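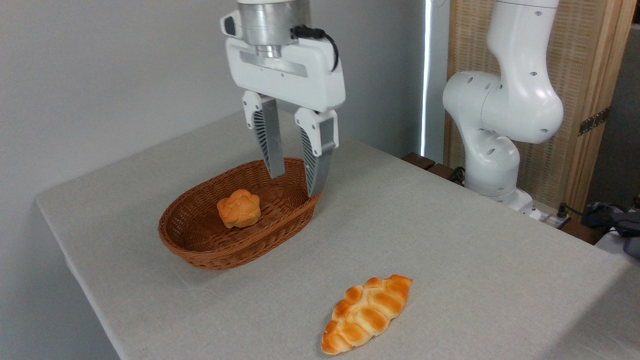

Bread basket on the table again, so I will write a small thread about rolls. Some of you asked about my shaping after the last one and I promised to answer in order. 1/

I learned two shapes first and I still make mostly these two. One is the round bun with a knob on top. The other is the long braid with pointed ends. Same dough for both, only the hands do different work. 2/

The dough: 500 g plain flour, 250 ml milk, one egg, 60 g soft butter, 50 g sugar, 7 g dry yeast, one small spoon of salt. Knead until it does not stick to the bowl anymore. My arms say ten minutes. 3/

Please warm the milk only a little. If it is too hot for your finger, it is too hot for the yeast. I killed one full batch like this in December and had to go buy rolls for my own guests. 4/

For the knobbed bun you make a rope, as long as your forearm, and tie one simple knot. Then one end goes over and into the middle, the other end goes under. Pinch it on the bottom. The end in the middle becomes the knob. 5/

Boris Machala wrote me that his knots always open in the oven. Boris, I think your rope is too floury. Flour on the table makes the ends slide. I wipe my table with a damp cloth before rolling and use no flour at all. 6/

For the braid: three thin ropes, thicker in the center and thin at both ends. Start braiding from the middle, turn it around, braid the other half. I was starting from the top for years and always had one fat end and one skinny end. 7/

Don't pull the ropes while you braid. Lay them over each other and leave them loose. They need a place to grow. 8/

Second rise is 30 minutes under a towel. Then egg wash, one yolk with a spoon of milk. Let it dry a little and brush again. With two coats the top gets deep orange and glossy, and the creases between the segments stay pale. I like to see both colors. 9/

Oven at 190 C, middle rack, 14 minutes for buns of 80 g. A braid of the same weight needs maybe one minute less because it is thinner. Look at the color and trust it more than my numbers. 10/

About the basket, because Paweena Rungrueang asked me: it is wicker, oval and shallow. I prefer shallow. In a deep basket the rolls at the bottom get soft from the steam of the others. 11/

I don't put rolls in it straight from the oven. First they go on a wire rack until I can hold one in my hand without saying a bad word. 12/

Crumbs go in the wicker and they stay there. I turn the basket over and tap it, then use a dry brush. Never soak it. My first one got gray spots and smelled like a cellar. 13/

The tablecloth question also came again. I iron it when it is still slightly damp and put it on the table right away. A light gray-beige is good for bread, the crumbs don't shout. Egg wash on cloth: cold water first, never hot. 14/

Seidu Atinga asked if he can freeze them. Yes, baked and fully cold, in a closed bag. Then ten minutes in the oven at 150 C, no microwave please. The braid comes back better than the bun, I don't know why. 15/

I want to try poppy seeds on the braid next. My aunt says they must go on after the second egg wash, my neighbor says between the two. If you have an opinion, write me before I buy the seeds. 16/16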